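About Bralley Sleep and Breathing

Hi, and thanks for clicking through to the page most people skip! I run a small coaching practice for people who sleep badly and have started to dread bedtime, and I've been one of those people myself.

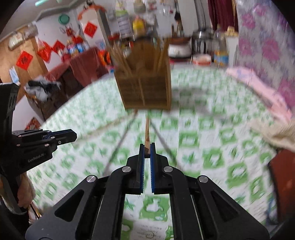

I spent most of my thirties awake at 3 a.m. I had a good job, a decent mattress and a drawer full of teas, and I still lay there doing math about how many hours I'd get if I dropped off right now. My doctor checked me over (thyroid, iron, the works), found nothing wrong, and mentioned that there was a kind of behavioral training for insomnia. I'd never heard of it. I signed up mostly to be polite. It was hard, boring work for the first few weeks and I complained the whole way through, but it changed my nights so much that I went back to school to learn how to teach it.

Bralley is the street I lived on when I was sleeping so badly. I thought about something with "moon" in it, but every other sleep business in the state seems to have gotten there first.

What we do

There are 2 of us here now. I do the sleep coaching, and my business partner teaches the breathing classes. She came from a background in respiratory therapy and has a wonderful flat, calm voice that I could listen to all day - which is handy, as I sit in on most of her Monday evening group.

The sleep program is one-on-one. We start with a diary. I know, everybody groans. You write down when you went to bed, when you think you fell asleep, when you got up and how you felt, and you do it before coffee if you can. After that we look at your week together and pick a fixed time for getting up, and then we work on the rest: what you do in the evening, what you do when you wake in the night, and all those worried thoughts that show up the minute the light goes off. Some people need a handful of sessions and some stay with me longer. I don't sell packages, so you can stop whenever you like.

The breathing classes are for anyone who feels wound up, whether they sleep well or not. We keep them small. You can sit on a chair, you can lie on the floor, you can bring your own blanket (lots of people do, and some of them are gorgeous). There's no chanting and no incense, mainly on account of my allergies.

What we don't do

We aren't doctors and we don't diagnose anything. If you snore loudly, wake up gasping, or nod off at the wheel, please see your physician first, and then come and talk to me if you still want to. The same goes for medication. I won't tell you to start, stop or change anything you've been prescribed, and if somebody online does tell you that, I'd close the tab.

I also don't sell supplements, pillows or gadgets. I get asked about sleep trackers nearly every week. If you love yours, keep it, but I may ask you to leave it in a drawer while we work together. Plenty of my clients were waking up feeling fine until their wrist told them they'd had a terrible night!

Where to find us

Our rooms are upstairs in the Barreto Building, suite 2148, at the Drutoven end of the parking lot. The elevator is slow and makes a noise, but it does get there. There's free parking behind the building, and if you come by bus, get off at Situra and walk back past the bank. I also see people by video, and for the diary part that works just as well.

Your first call with me is free. It usually happens in the morning, as I do my best talking then, but I keep a couple of evening spots for people with jobs and small children. Tell me how your nights have been going and I'll tell you whether I think I can help. If I can't, I'll try to point you to somebody who can.

We close for 2 weeks in June, and I answer messages slowly then because I'm usually at the lake, asleep. The rest of the year, use the contact form and I'll write back myself.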